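## 4. Preparing a document bundle for notarisation

Use this section once the client record is open in Studero and the identity check has been marked as complete. If the check is still pending, go back to section 3. The bundle cannot be locked without it.

1. Open the client record and choose **Bundles**, then **New bundle**.
2. Pick the type of act. For a power of attorney, choose whether it is general or limited. The type cannot be changed after step 6.
3. Add the documents in the order they will be read out. Scans must be in PDF, one document per file, and no file may be over 30 MB.
4. Fill in the language field for each document. Where a document is not in English, attach the sworn translation directly below it and tick **Linked**.
5. Enter the names of all signatories exactly as they appear on their passports or identity cards, including middle names.
6. Select **Lock bundle**. Studero assigns a register number and prints it in the footer of every page.

> **Note:** Register numbers run on from the last paper entry. Offices that moved over from the Kolev register in June should see 442 as their first number. If yours is different, stop and write to Vlasta Stoyanova at the Gesamton help desk before locking anything else.

> **Caution:** A locked bundle cannot be edited. You can only cancel it, and the cancelled number stays in the register. Do not reuse it by hand.

### 4.1 Signing appointment

1. Print the cover sheet and the signature pages. The rest can stay on screen unless a signatory asks for paper.
2. Seat the signatories where they can read the document without leaning over.
3. Read out the cover sheet, then ask each person to confirm their name and date of birth.
4. Have each page signed in blue ink. Initials are accepted on annexes only.
5. Apply the seal last, clear of the signatures and the footer. 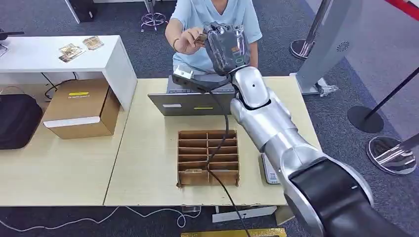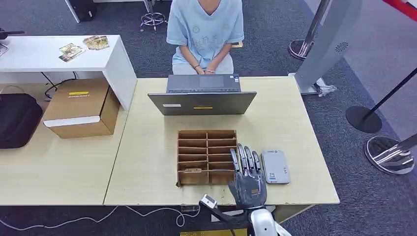 6. Scan the signed pages and upload them under **Executed copy**. Check that the seal can be read at normal size — a faint seal is the usual cause of error 41.
7. Choose **Close act**. The record moves to the archive and the fee note is sent to Zandance for billing.

If a signatory does not attend, leave the bundle locked and choose **Postpone**. A postponed act stays open for 18 working days and then lapses. To start again after that, copy the bundle and lock it under a new number.

Certified copies are ordered from the archive view and are covered in section 5.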